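Subject: Re: [momuner-list] Ye-ji Ko bio page, what's sourced and what isn't
From: Stella Odera
To: momuner-list

Jumping in before work so forgive the shorthand. Replying to Jae-hoon's one, bits of it anyway.

Jae-hoon Na wrote:
> Hi all. I've had a go at the early life section for Ye-ji Ko and I'm
> stuck on three things. One, whether Geum was her first screen role or
> the second. The old page says first but the end credits on the short
> film have a "Y. Ko" as well. Two, her age when the family moved. I've
> seen nine and eleven. Three, do we list the stage name in the opening
> line or leave it for further down? Hye-jin says opening line, I'd
> rather keep it lower as she only used it for 2 years.
>
> Also the filmography table is a mess on my phone. Can someone who
> knows tables look at it.
>
> Jae-hoon

OK. One. The short film. I watched it again last night, all 20 minutes, and the Y. Ko in the credits is under wardrobe. Not cast. Could be her, could be her aunt, could be anyone. I would leave it off completley until somebody finds a cast sheet. So Geum stays as first screen role, and we say "first credited screen role" so we're covered if something turns up.

Geum itself, she's in episodes 3 and 4 and then again in the finale, which the old page missed. Played the younger sister, no lines in the finale but she's credited. Please put the finale in. People have written in about that one.

Two. The age thing. Nine comes from the theatre program for Grerneck, the first run, where the cast wrote their own little paragraphs. Eleven comes from a fan page that has since gone. I'd go with nine and cite the program. Gun-woo has a copy and I've got the same page photocopied in a binder somewhere, can dig it out if there's a fight about it. I do not want a fight about it.

And the order of the moves matters too. The draft has her in Calgary before Halifax. Other way round! Halifax first, school plays there, then Calgary, then the Grerneck audition. The program is clear on that even if it's not clear on much else (it spells the director's name two ways on the same page).

Three. Stage name. I'm with Hye-jin, sorry. Opening line. A reader who only knows her from Visora knows her under the stage name and will think they've landed on the wrong page. Put it in brackets after her real name and move on. We did it that way for everyone else from the Visora cast, so it'd look odd to have one different.

Couple more things while I've got the page open.

The Visora paragraph. "Rose to fame" has to go, and so does "beloved". Just say she played Noor's flatmate for two seasons and the part was made bigger in the second. That's true and it's enough. If someone wants the reviews in, quote a review. There were a couple of decent ones and a nasty one, and if we use the decent ones we use the nasty one.

Nothing on her private life unless she's said it herself in print. Somebody added a line about a boyfriend in December and I took it out and it's back again. Taking it out again. Whoever it is please stop, or at least write to the list.

Awards. She was nominated for the Visora part, didn't win. The draft says "award-winning". The award she did win was for Grerneck and it was a youth theatre prize, 400 dollars and a plaque. Lovely, but call it what it was.

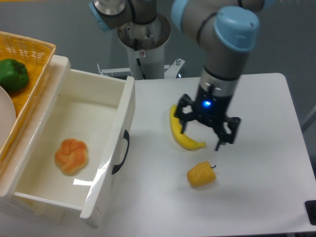
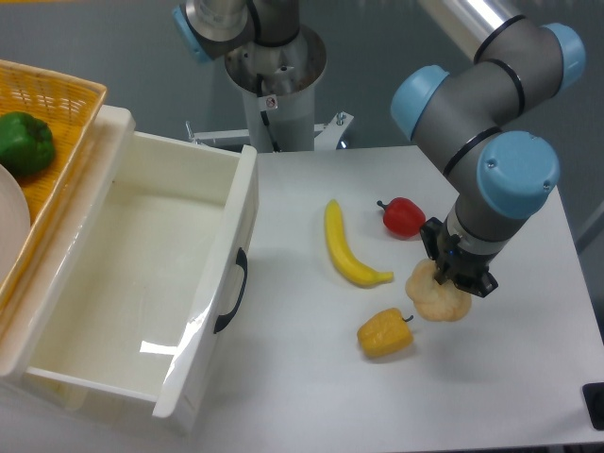
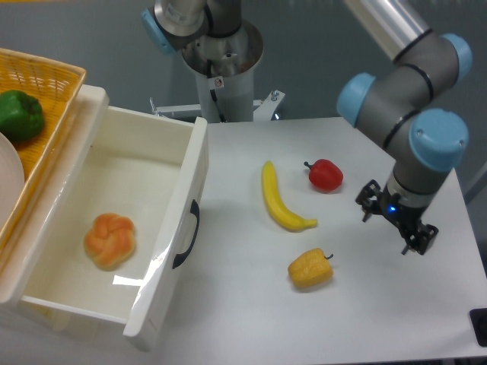

Banana on the white table in all three.

Filmography table. I can fix it but not before the weekend. Problem is the notes column, people keep writing whole sentences in it and it squashes everything else on a small screen. Notes column is for "voice", "uncredited", "3 episodes", that kind of thing. Plot summaries go nowhere, we're not doing plot summaries. Year, title, role, notes. If the year of filming and the year of release are different use release.

While I think of it, the voice work. She did the English dub for the cartoon and I have no idea how many episodes, the listing just says "additional voices". Leave the number blank. A blank is fine. Jae-hoon I know you hate blanks.

Length. Our pages are meant to be under 375 words not counting the table, and the draft is well over. Most of the extra is the Grerneck plot (see above) and the bit about the theatre building, which is interesting, but it's about the building. Could be its own page if somebody's keen. Gun-woo? You did that nice one on the old cinema.

Spelling, can we please settle on one. The draft has "theater" in the first half and "theatre" in the second. House style is theatre, colour, honour, program. It's on the style page, under the bit about dates.

Her hometown. Hye-jin asked me off list if we should say "born in" or "raised in". We only know raised. So raised. The birth place on the old page had no source and I've looked for one, twice. Same with the middle name, drop it.

Also the opening sentence is trying to do everything. Name, stage name, actor, what she's best known for, stop. Something like:

Ye-ji Ko is a Canadian actor, known for playing the flatmate in the comedy series Visora.

With the stage name in brackets where it belongs. Then early life, then career, then table. Same as the other pages, nothing fancy.

So to do, as far as I can see:

Jae-hoon: swap Halifax and Calgary, put nine, cite the program, cut the Grerneck plot
Hye-jin: opening line, and go through for "theater"
Gun-woo: scan the program page if you get a minute, both sides please, the cast list is on the back
me: the table, and teh boyfriend line

Jae-hoon, apart from all that it reads well. The school plays paragraph is much better than what was there, I'd no idea she'd started out painting sets. Keep that in even if we have to trim elsewhere.

Have to run, bus. Will check mail again after 6.

Stella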